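How to write a short brief for your agency

Before you write to the agency, decide on one message for the campaign. At Hivlow we keep the brief to one page, and the main idea must fit in 16 words.

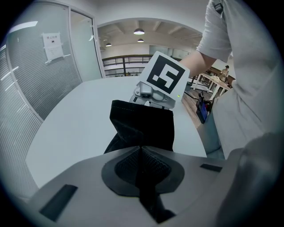
Start with the product, and use the plainest name for it. If the client sells clothing, "black fabric with a stitched seam" tells a copywriter more than "premium textile solution" -- and it is shorter. Then add the budget and the deadline.

Send the brief to 3 people and ask each one to repeat the message.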